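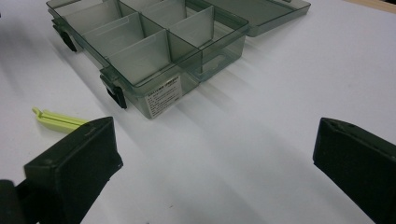
Setting up a divided parts box

This page covers the layout, loading and labeling of a plastic compartment box with a fixed central partition and removable cross dividers. It applies to most latching boxes of this type. Dimensions differ between makers, but the procedure is the same.

What you need

The box and all of its dividers
A steel rule
Scrap paper and a pencil
Label tape or a fine marker
A nail file or fine sandpaper
Mild dish soap and a soft cloth

1. Sort before you set any dividers

Tip the parts out on a light-colored, hard surface. A tablecloth or a cutting mat with a raised edge will hide washers. Sort by type first (machine screws, wood screws, nuts, washers, terminals), then by size within each type. Discard anything with a stripped head or damaged thread at this stage.

When the piles are stable, press each one into a rough square with the edge of the rule and measure its length. Record the result on the scrap paper next to the name of the part. A pile that is flat and wide on the table will stand deeper in the box, so the measured length is an upper limit.

2. Measure the slots

Measure the distance from the center of one divider slot to the center of the next. This is the slot pitch, and every compartment will be a multiple of it, less the thickness of a divider. Long parts set the minimum. A screw should lie flat along the compartment with a little clearance at each end. If it only fits on the diagonal, the compartment is one pitch too small.

Check the long dimension across the row as well. In a two-row box the width of each row is fixed by the central partition and cannot be changed. Parts longer than the row is wide must lie lengthwise, parallel to the partition.

3. Draw the layout

Draw a rectangle with a line down the middle. Mark the slot positions on both long sides. Assign the longest parts first, at the ends of the rows, then fill in toward the middle with the short ones. Heavy parts go on the hinge side if the box will be stored upright on its hinge, and are spread evenly if it will be stored flat.

The two rows do not have to match. One row may be left as a single long compartment for cable ties or drill bits while the other is divided finely.

Leave at least one compartment unassigned. Our bench boxes at Uvcombe were first laid out with every space filled, and the first new screw size to arrive meant moving 11 labels.

4. Prepare the dividers

Inspect the edges of each divider. Molded dividers often carry a small burr where the plastic was trimmed. Remove it with the nail file, working along the edge and not across it. A burr will hold the divider slightly above the floor of the box, and small washers will work their way underneath.

Wash the dividers and the box in lukewarm water with a little soap. Do not use acetone or other strong solvents, and do not dry the parts on a radiator. Dry completely before loading. Water left in a slot will rust a steel screw.

5. Fit the dividers

Hold the divider upright and start both edges in their slots at the same time. Press down with two thumbs, one at each side, until the bottom edge touches the floor. If one side goes in ahead of the other, take the divider out and start again. Forcing a tilted divider will whiten the plastic at the slot and can crack it.

Slide a piece of paper along the bottom edge. If it passes under, the divider is not seated. Then close the lid with the box empty. The lid should meet the rim all the way around and both latches should snap without extra pressure. A lid that rocks usually means a divider is standing high.

Dividers that are loose in their slots can be shimmed with a strip of clear tape folded over the side edge. One layer is normally enough. Glue is not recommended, as the layout will need to change sooner or later.

6. Load the compartments

Fill each compartment to about 4/5 of its depth. Parts above the top edge of a divider will cross into the next compartment the first time the box is turned over. Very small parts, such as M2 nuts, should go in a zip bag inside the compartment. No divider of this type seals against the floor well enough to hold them.

Load with the box flat and the lid fully back. Do not pour from a bag held over an open row. Use a folded sheet of paper as a chute, one compartment at a time.

7. Label

Place one label per compartment on the outside of the lid, directly over the compartment, reading in the same direction. Give the size first and the type second: M4 x 12 pan head, M4 nut, M4 washer. Add one label on the front wall with the general contents so the box can be identified in a stack.

If the maker's label is in the way, warm it with a hair dryer on the low setting and peel it slowly from a corner. Remaining adhesive comes off with cooking oil and a cloth, followed by soap and water. Copy the part number down first. It is needed for ordering spare dividers.

8. Test

Close the lid, fasten both latches and turn the box slowly onto each side, then upside down. Return it to flat and open it. If parts have migrated, look at three points: the fill level, the seating of the dividers, and bowing of the lid at the middle. A bowed lid can be corrected with a sheet of thin craft foam cut to the inside of the lid.

Storage and carrying

Fasten every latch before lifting, including for short moves across a bench. A box held by one latch will open at the other end. Stack no more than 4 loaded boxes unless the lids have interlocking ribs. Keep clear and tinted plastic out of direct sun, as it becomes brittle and the latches fail first.

Revised February 8, 2019. The note on folded tape shims was contributed by Ye-ji Cheon. Corrections to Reet Mets.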